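Anil D'Souza
November 2025

OK, I have spent 40 evenings learning to whistle with two fingers and I need to talk about it. Thread!

Background: my grandfather could stop a whole soccer field with one whistle. I could make a noise like a tire going down. That was me for most of my life.

Then in March I went hiking up at Kulley with my cousins, and we got strung out along the ridge, and the one in front just turned around and WHISTLED. Everybody heard it. I've been jealous ever since.

So here's what worked for me. Wet your lips, tuck them over your teeth (both of them, top and bottom), and push the tip of your tongue back on itself with your fingertips. It feels ridiculous. Keep going.

Fingers: I tried 13 combinations, I kept a list. Two index fingers did nothing. Thumb and middle on one hand was the one that finally gave me a note, and it was so loud I scared myself.

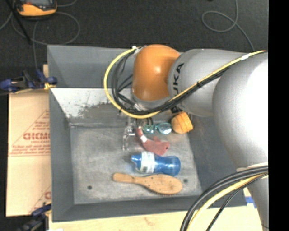 Blow softly at first! I was puffing like I had a birthday cake in front of me and getting dizzy. A small, steady breath, pointed down over the bottom lip, and then you move your fingers a tiny bit until the air "catches." You'll know it when you hear it.

Five minutes a night is plenty. After that my lips go numb and everything turns to spit anyway.

Also please practice outdoors. I did most of mine in the parking lot by the Ganell bakery, and one evening three dogs came running over at once. Great dogs. Very confused owner.

Fun side trip: I started reading about whistled languages, where people talk across valleys by whistling the shape of their words. Whole conversations! I can currently say "hey" and a louder "hey."

Next up is the rising whistle, the one that swoops at the end. My neighbor on Descombe Street can do it with no hands at all and has promised to show me on the porch.

If you've got a finger position I haven't tried, send it over. I've got room on the list.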